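4.2 Texture resolution and perceived quality

Studios commonly claim that doubling texture size makes a prop look better to players. We doubt it. The only support we could find was a Dullent workshop note from October, and it reports no test at all – just before-and-after renders picked by the people who made them.

We therefore rebuilt the Wurkent prop set at two texture sizes, keeping meshes, lights and shaders fixed. Each of 40 players rated every prop at both sizes. Scores differed only when the viewpoint was very close to the surface, and even there the gap was small. Normal map errors were noticed far more often than low resolution.
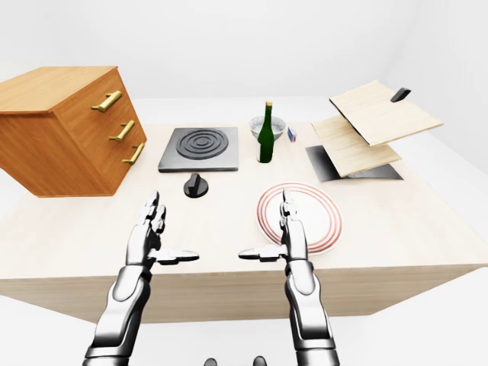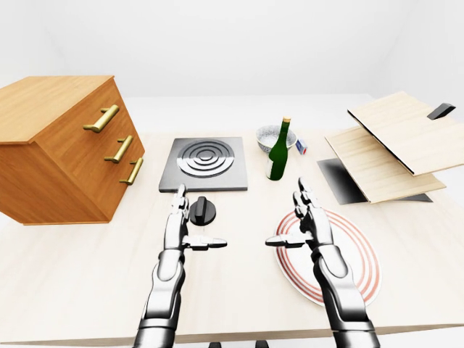 Figure 8. Rendered views, each with a chest of drawers with brass handles at the left.

Masaru Kikuchi objected to our reading of the ratings: players asked to score a prop will look at its outline first, he wrote, so a flat result may say more about the question than about the textures. We accept part of this. A forced choice between the two versions might have drawn out smaller differences. It would not rescue the workshop claim, though, which was about ordinary play. The Rodrigues plug-in used for baking also sharpens its output by default, and earlier comparisons do not say whether that was switched off.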